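I have been putting off the guest bedroom since October, and this morning I finally ran out of excuses. Bindu Pai is coming to stay for 13 nights (my oldest friend, and the only person I know who irons her pajamas), so the room needs to look like somebody lives a decent life in it.

The bed was the easy part. On went the pink floral spread with the ruffle, which was my aunt's and which I will defend to anyone, and then the pillows, and then I got distracted by the table, as I always do. Everything small in this house ends up on that table sooner or later — masks, bags, things from the drugstore that never made it to the bathroom.
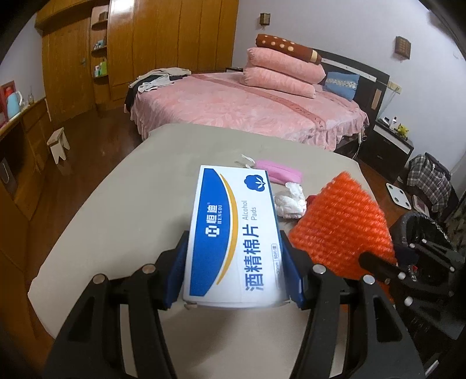
Alcohol pads, 50 to the box, and my orange mesh bag beside them.

I'm keeping the pads, of course. I use them on my glasses and my phone, and Bhavana taught me to wipe down the earbuds too, which I'd rather not discuss. They can go in the mesh bag with the masks, and the whole bundle can hang inside the wardrobe door if I can find a hook.

The clothes at the end of the bed are another matter. I've given myself until 2 to fold them, and then I'm making tea.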